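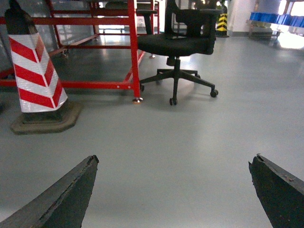
I have spent most of January learning that the robot is the cheap bit. Well, not cheap. But the robot has a price, on a quote, with a signature line under it, and everything else has a shrug.

When Jondalex sent their first offer I built a spreadsheet with three rows: arms, grippers, installation. By the end of the week it had 51 rows and I had stopped sleeping properly. Row 19 is cable ties. Row 34 is the man who comes to tell you where the sockets should have gone. Row 40 just says "feet", and I no longer remember whose.

Leonilde Arruda, who runs the floor at our Griltville site and has more patience than I deserve, read the whole thing standing up and asked where I had put fingers. I said fingers came with the gripper. She said yes, the first ones do. So now there is a line for fingers, and it's a good deal fatter than I wanted it to be, what with fingers being the part that touches everything, the tabletop included. She also made me budget for crates – the same blue ones throughout, so that a position taught on one bench has some hope of working on another. I had been planning to use whatever was in the stores. I was told, kindly, to go and look at what was in the stores.

Then there are the benches. I wanted plain painted tops. The quote from Milska was for stainless steel, which looks lovely in a brochure and throws light back at every camera you point at it. We have stainless steel. I lost that one on a Saturday, by email, while cooking.
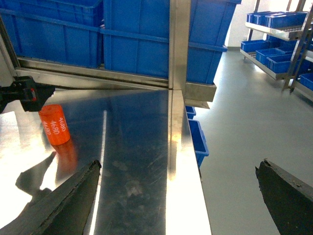 4680 at the bench, with its reflection thrown in free of charge.

Where I did win was on quantity. Zein, who are selling us the trays, do a better price at 576 than at 300, and their salesman rang me twice to explain how much I would be saving by spending more. I bought 300. If we need the rest next year I shall pay the higher price and enjoy every penny of it.

Delivery on the second batch of arms is 8 weeks, which in my experience means you should book the forklift for week 11 and the apology for week 9. I have put both in the plan. I have also added a contingency line, which Leonilde renamed "things he forgot" and then doubled.

Next job is the service contract. It has four levels, named after metals, and the bottom one appears to entitle us to a phone number. I'm reading the small print tonight with a biscuit and will report back once I know what a "consumable" is, as I have a nasty feeling it's fingers.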